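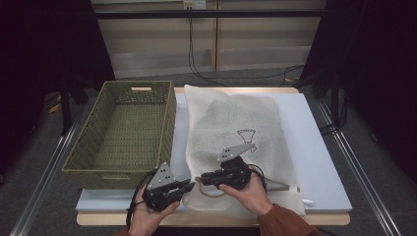
The Stindlow Grade is a 12-mile stretch of two-lane mountain road between the river towns of Odoi and Omen, known mostly to the drivers of oversize loads who creep up it after dark. It climbs 2,803 feet, with a good many tight bends along the way, and trucks too wide for one lane may travel only between 10 p.m. and dawn. Locals still fondly call the big turnout near the top Prolari, after a hauling firm that once parked its trailers there.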